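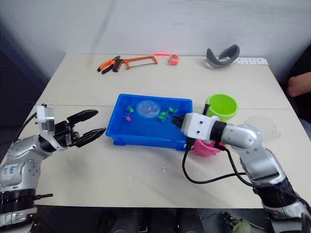
May a sitting township supervisor also appear on the ballot for county commissioner?

Posted by Hurkado

I serve as elections chair for a local civic association in Vallance Township. Our supervisor, whose term has two years remaining, has announced a campaign for the county commission. Several members believe that she must resign before filing her petitions. Others hold that she may keep her present office through the election. Our association would like to give members accurate guidance before the July meeting. Is resignation required, and if so, at what point?

Abilio Olmedo

The answer depends on your state, and two separate rules should be kept apart. The first is a "resign to run" law, which requires an officeholder to step down at or before the time of filing for another office. A limited number of states have such a law, and the offices covered differ from one to the next. The second is the rule on incompatible offices, which prevents one person from holding two posts at the same time when the duties conflict. It generally applies when the candidate takes the second oath, and filing alone does not bring it into effect.

If your state has only the second rule, the supervisor may campaign while in office and would give up her seat upon being sworn in to the commission. I would also ask the county clerk whether her name may appear for more than one office on the same ballot. That is governed by a different section of the election code in most places.

The clerk can confirm filing dates but will ordinarily decline to give legal advice. For a written opinion, the township attorney is the proper person to ask.

Columero

In our county they had to resign. It was 40 days before the primary, I believe, or it may have been 70. Please check.

Lozano

The previous reply concerns one county and should not be relied upon elsewhere. I would add one point to Mr. Olmedo's answer — review the township charter, if there is one. Ours contains a provision on outside candidacies in Article 3 that is stricter than state law, and it was overlooked until after petitions had been filed. The charter should be available at the township office on request.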